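Extractor hood trips the RCD, but only when the hob is on
Home > Kitchens > Electrics and ventilation
3 replies

jirndale_mike
We have a Brivetti chimney hood, recirculating type, fitted over a four-zone induction hob. The hood runs for hours on its own without any trouble. The hob does the same. With both on, the RCD in the consumer unit trips, usually on the higher fan speeds and usually after 3 minutes or more. It has been doing this since March. The hood is on a fused spur with a 3 A fuse, which has never blown. I have cleaned the grease filters and swapped the charcoal ones. Does this point to the hood, the hob or the RCD itself?

Kenneth Lennox
An RCD responds to the difference between line and neutral current, so the size of the load does not matter much here. What matters is the total leakage to earth from everything on that RCD. Induction hobs contain mains filters that leak a small current in normal use, and so do microwaves, washing machines and most things with a switched-mode supply. Each one is within limits. Added together they can bring a 30 mA device close to its trip point, and a slightly damp motor in the hood will do the rest.
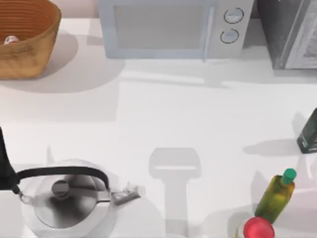
Start by finding out which circuits share the RCD. Many older boards have one RCD covering half the house. Unplug every portable appliance on those circuits, at the socket and not just at the switch, then run the hob and hood together. If it holds, plug things back in one at a time.

If it still trips, suspect the hood. Steam condenses in the motor housing and mixes with grease, and insulation resistance drops. An electrician can test this at 500 V with the supply isolated. A healthy hood motor will normally read over 100 megohms – anything under 1 needs attention. The same visit should include a ramp test on the RCD, which gives the actual current it trips at. A 30 mA device tripping at 19 or 20 is within its standard but leaves you little room.

Do not fit a larger fuse in the spur. It has no bearing on this fault.

flerley_sparks
Had the same on a Shiferaw hood. It was the lamp holder. Grease had got in behind the glass.

pottering_on
Might be the RCD getting old, they do get weak. Mine was changed and no trips after. Press the test button first and see if it works.

jirndale_mike
Thanks. Unplugged everything on that side of the board and it still tripped, so I have isolated the hood at the spur and booked an electrician for the insulation and ramp tests. Will check the lamp holder when the cover is off.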